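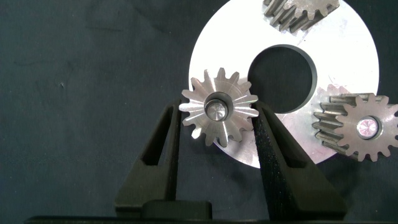 Tronlow bench cell, small-gear kit: two-finger gripper at the carrier ring.

Tronlow Bench Cell
Two-finger assembly station for small parts

Overview

The Tronlow is a single-arm station for picking small machined parts off a flat bench and placing them on a carrier. It is sold to workshops that build gearboxes, valve heads and similar items in short runs, where a fixed feeder would cost more than the work it saved. The arm carries one camera at the wrist and one pair of parallel fingers. There is no bowl feeder, no tray with pockets and no conveyor. Parts are laid out on a plain dark mat and the arm finds them.

Buyers usually ask first whether it can take over a bench job from a person. For most bench jobs the answer is still no. It can take over parts of some of them, and this page sets out which.

What it does now

Picking a spur gear from a flat mat is reliable. In our March acceptance run at Brorkmont the cell made 127 picks in one shift with 6 misses, all of them recovered without an operator. Placing the gear over a pin is slower. The arm lowers until it feels contact, then makes small circular moves until the bore drops. A trained fitter does this without looking. The cell needs good light and a second attempt more often than we would like.

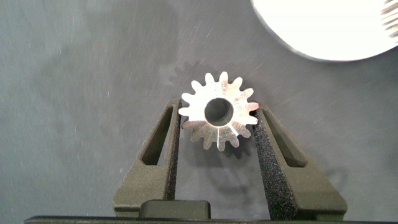 Grip is by the rim. The fingers close on opposite sides of the teeth and leave the face and bore clear, so the wrist camera can check the centre before the part goes down. Rim grip suits straight teeth. Helical teeth tend to roll the part slightly as the fingers close, and the cell has to be told which kind it is handling. Úna Madigan, who wrote the grip routines, recommends halving the closing speed for any helical gear and accepting the longer cycle.

Meshing is the weak point. Two gears that must engage as the second goes down will jam if tooth meets tooth. The cell detects the jam by force, lifts, turns the part by half a tooth and tries again. After 10 tries it stops and calls for help. We have left this limit fixed on purpose - a higher number marks the teeth.

Surface and lighting

Bright metal on a dark matt cloth gives the best results. Creases and lint do not matter. Shadows from the arm do matter if they are hard-edged, and a soft overhead lamp is supplied for that reason. Keep polished parts away from direct spotlights, as glare on a machined face can hide the bore.

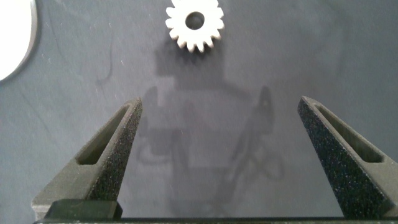 Parts should lie flat with a clear margin on each side for the fingers. Stacked or leaning parts are attempted only if "loose pick" is switched on, and the miss rate then rises sharply. Amos Lindqvist at Brorkmont runs with it off and has an apprentice spread the parts at the start of each batch. That takes a few minutes and has proved cheaper than the stoppages.

What it does not do

The cell will not deburr, clean, grease or inspect for wear. It will not fit circlips. It will not tell a good gear from one with a chipped tooth unless the chip is large. It does not handle cable, cloth, gaskets or anything else that changes shape when held. We are sometimes asked about kitchen and laundry work. The same arm has been tried on cutlery sorting by our colleagues at Mavora, who found it workable and far too slow to sell.

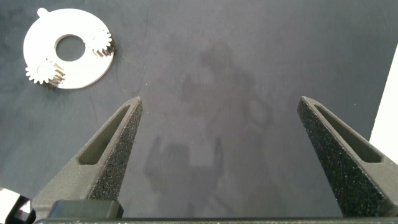

Carrier plate with two spur gears on it, fingers open.

Fingers and spares

Standard fingers are slotted to save weight, with a tapered tip for close work. Grip pads are a wearing part. Replace them when the surface looks polished or when picks begin to slip, whichever comes first. Finger sets are sold in pairs and should be changed in pairs. The Szabo quick-change plate fits the Tronlow wrist but adds height, and the reach figures in the manual must be reduced to suit.

Setting up a new part

Allow 2 working days for each new part family. Most of that time goes on showing the arm the job by hand and correcting the poor attempts. A fitter who knows the assembly gets better results here than a programmer who does not.

Supply

Lead times and prices are given on request. Dwayne Alcantara handles trial bookings. Send a drawing and a few sample parts, and we will say whether the cell is suitable before any order is placed.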